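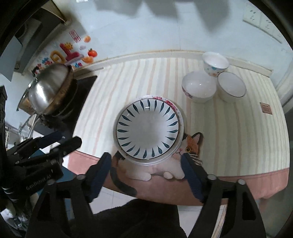

Pince à main, mors ouverts de part et d'autre des deux assiettes empilées. Nappe rayée, côté bols.

Août, atelier cuisine, reprise à 14 h

Objet : prise de vaisselle fine à la pince manuelle, avant report des réglages sur le bras Villine. On garde les patins bleus. Les patins lisses de la série précédente (fournis par Wongsuwan) sont retirés, trop durs sur l'émail.

Banc : table avec nappe, puis plan de travail en bois. La nappe glisse sur la table dès qu'on pousse latéralement, donc l'effort lu en bout de mors ne vaut rien pour la première série. À refaire avec un antidérapant dessous. Garder la nappe quand même, le motif imprimé perturbe la segmentation et c'est un cas utile (le chat calicot près des assiettes ressort comme objet à saisir, Ravindra l'a vu aussi sur ses propres essais).

Pile : l'assiette du haut, à feuilles bleues, est légèrement décalée par rapport à celle du dessous, à bord fleuri rose. Avec ce décalage, les deux mors ne rencontrent pas le même bord à la même hauteur. Approche retenue : mors ouverts, descente jusqu'à la nappe, fermeture lente, arrêt au premier contact. Course limitée à 60 mm dans le fichier de config. Ne pas dépasser, la biellette gauche talonne avant la fin.

Visserie des équerres resserrée au frein filet faible. Jeu résiduel sur l'articulation droite, environ 2 mm en bout de mors. Acceptable en manuel, pas sur le bras.
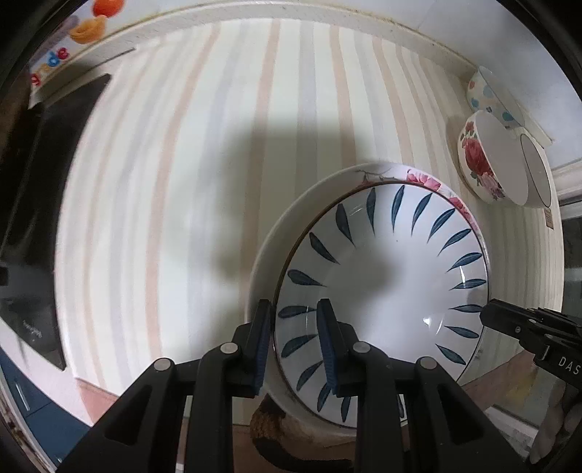
Essais de prise / bord de bol

Grand bol basculé sur chant, intérieur à feuilles bleu marine tourné vers l'avant. Un patin à l'extérieur du bord, l'autre à l'intérieur, paroi pincée entre les deux. Le bol reste en appui sur le plan de travail : on teste le pincement, pas le levage.

Consigne moteur côté bras : commencer à 50 % du couple nominal. La carte Waveo redémarre si on envoie la consigne avant la fin de l'initialisation, temporisation portée à 3 000 ms dans le script. Sale mais stable.

Éclairage : reflet franc au fond du bol et ombre de la pince sur le mur rayé. L'estimation de profondeur décroche dans le reflet. Essayer un diffuseur avant de toucher au code.

À faire
- antidérapant sous la nappe, refaire la première série
- bague neuve pour l'articulation droite (commande Sumness, voir avec Ravindra Nautiyal pour la cote)
- même prise sur le bol à roses rouges, paroi à mesurer avant
- levage seulement après remplacement de la bague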